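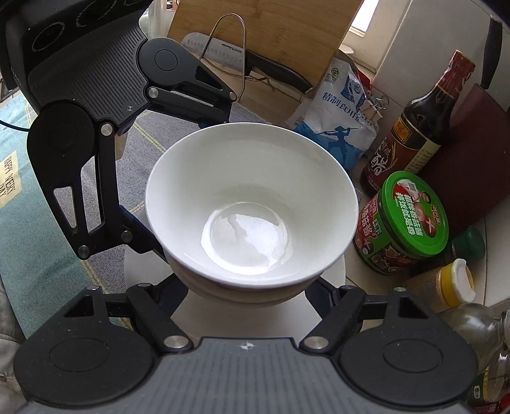 White bowl held by the gripper, kitchen counter.

Home > Forums > Grippers > Hand-held kits
Last updated: Thursday, 16:40

Mirani hand-held gripper kit, worth it for dish tasks?
Posted in August by mkuipers

I consider to order the Mirani kit for our small lab in Trernildale. We want to record demonstrations with plates and bowls. The price is 378 per gripper, and the spare finger pads cost 20 for one set. Has anybody used it with glossy dishes?

wouter_s
We have two since six months. The bowls are easy, you close on both sides and lift. Plates are another story.

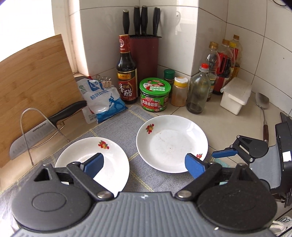

You must come to the rim at a low angle, and this needs practice. My first day was mostly frustration. I would still buy it again.

prasanna.roy
I don't agree with Wouter about the price. Jaltus asks 307 for theirs and the pads are included. For a flat plate I find it the same.

wouter_s
The Jaltus hinge got loose for us after few weeks. Did you check yours?

prasanna.roy
Mine is still tight, but I use it only two mornings a week.

karlijnm
One advice for Marloes: put a cloth under the dishes.
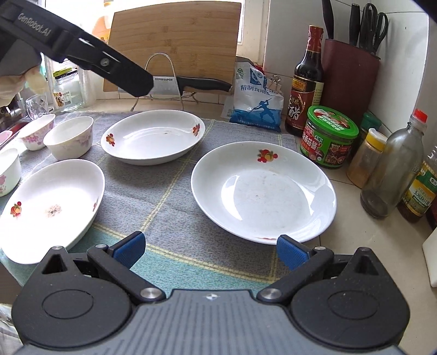

On bare tile my plates slide away when the finger pushes, and then the recording is useless. Also leave more space between them than you think.

mkuipers
Thank you all. I will ask Mirani if they lend one pair for a trial before I pay.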